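Home Shop Trade About Us Delivery Contact

About Us | Stationery & Desk Supplies

Fliken is a small stationery shop with a mail order side. We sell pens, pencils, ink, paper, envelopes, and the odd bits that go with them. Started in one rented room above a bakery. Now two floors, same street, still smells of bread before 9.

We took on the old Saxena shop when it closed. Kept the shelves, kept the name over the side door becuase people still ask for it. If your parcel note says Saxena, it's from us, don't worry.

What we stock: 2,732 lines at the last stock take. Mostly everyday things. Ballpoints, fineliners, school pencils, chalk, refill pads, sticky labels in every size. Fountain pens in the glass cabinet, ask at the till. Left-handed scissors, yes. Printer ink, no, sorry, we stopped in September, too many makes to keep up with.
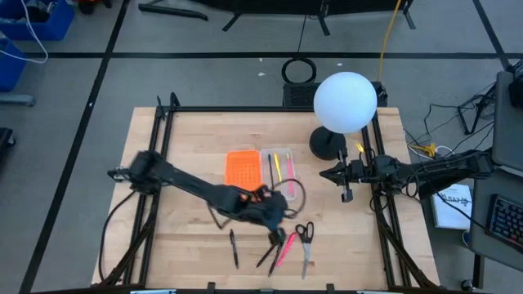
Words by the Fliken shop desk
Filed under: Our Story

Writing tools are still most of what we sell. Schools order in bulk before term, then again when everything has gone missing. Offices want black ballpoints and nothing else. Everyone else wants to try four pens on the pad by the door and buy the first one. Fine by us, the pad is there for that.

Zendwood is our own paper range. Notebooks, loose sheets, a desk pad. Plain, lined or squared. Slightly cream, takes ink well, doesn't bleed much unless you press hard. We did a first run of 3,000 notebooks and the corners were too sharp so the later ones are rounded. A few of the sharp ones left, cheaper, bottom shelf.

Binders and box files come from Grodident. Good hinges. The green is out of stock and we dont have a date.

Orders in by 2 go out the same afternoon. After that, next working day. Collection from the side door, ring the bell twice, it sticks. Trade accounts need a letterhead or an order number from the school, email is fine.

Returns: unused, in the packet, with the slip. Ink bottles can't come back once opened.

Gift wrap at the till only, brown or blue paper.

Page last updated: September

Back to top Opening Hours Returns Trade Accounts Find Us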